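Notes of the Good Practice Working Group, May meeting

Held at the Plasholm workshop, Saturday, 10 a.m.
Present: members from Plasholm, Stendirik and Vrabec. Hondgate joined by phone.
Papers taken as read: draft 4 of the handling guide; comments from Hondgate.

1. Opening and last minutes

The chair welcomed everybody and said how good it was to see draft 4 on the table after such a long winter of emails. The last minutes were agreed with one correction: under item 3, "socket cover" should read "socket frame".

2. Robot handling of processors in desktop machines

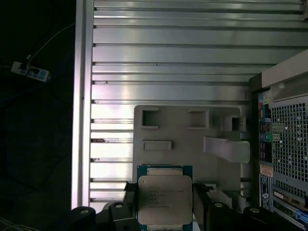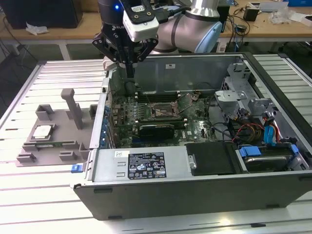
Processor handling, two views.

Plasholm took the group through their section of the guide, which covers taking parts out of used desktop computers and putting parts in. The group was delighted with it. Stendirik said it was the first text on the subject they could hand to a new starter and expect to be followed, and asked if they could begin using it straight away (yes, marked as draft).

Points agreed:

2.1 The processor is held by its two side edges only. Fingers must not touch the contacts underneath. The lid may be touched during checks by hand but is not a gripping surface.

2.2 Grip force is set for each type of processor and written on the job sheet. Vrabec asked for one figure to cover everything. There was a long and very lively talk about this! The group settled on a figure per type, with a starting table in Annex B.

2.3 The retention bracket must be fully open before the arm comes down with a part. "Fully open" is to be checked by camera and logged. Hondgate's comment that a half-open bracket is the commonest cause of a stopped run was accepted, and their wording goes in as it stands.

2.4 A part that is out of the machine goes either into its own pocket on a tray or stays in the gripper. It is never laid on the case, the board or the bench. Trays are to have one pocket per part, and the pocket has to leave the two gripping edges clear.

2.5 Mains power. The computer being worked on is unplugged before it goes on the table and its lead is taken away. Power strips used for other kit are kept outside the arm's reach. Stendirik will send their floor marking rule, which everyone liked.

2.6 Loose cables inside the case. Left open. Plasholm wants them tied back before a run starts, Vrabec thinks the arm should be able to cope with them as found, and both had good reasons. To be tried both ways before the next meeting.

3. Trial figures

Plasholm reported 629 logged placements against the planned 1,000. Of these, 51 were stopped by the operator or by the arm itself. The group spent a happy half hour on the stops. Most useful of all was the note column, where operators had written down what they noticed in their own words, and it was agreed that the guide should ask for this column by name. Hondgate would like stops sorted into "arm stopped itself" and "person stopped it" from now on, as the two say very different things about the set-up.

No one is to be marked down for pressing stop. This was already in the guide on page 12 but will move to the first page, in bold.

4. People near the arm

The present draft says "keep a safe distance", and all agreed this is too vague. New wording: nobody reaches over the table while the arm is powered, the stop button is within reach of the person watching, and the person watching has no other job during the run. Vrabec asked if one person may watch two tables. Not for now.

Static: wrist straps for anyone touching boards or processors by hand, with the strap tested at the start of the shift. The gripper fingers and the table need the same care, and Stendirik offered to write a paragraph on earthing them. Warmly accepted.

5. Words and layout

"Gripper" to be used all through, in place of "hand" and "claw". "Run" means from arm powered on to arm parked. Hondgate asked for larger type in the tables. Agreed.

6. Actions

Plasholm: revise section 2 and finish the placements.
Stendirik: floor marking rule; paragraph on earthing.
Vrabec: starting table for Annex B; cable trial, jointly with Plasholm.
Hondgate: log sheet with the new stop headings and a wide note column.

7. Any other business

Vrabec suggested a sister guide for laptops. Lots of interest, and it goes on the list for after draft 5.

Next meeting at Stendirik, date to be sent round. The meeting closed at 12.40 and several members stayed on to look through the log sheets.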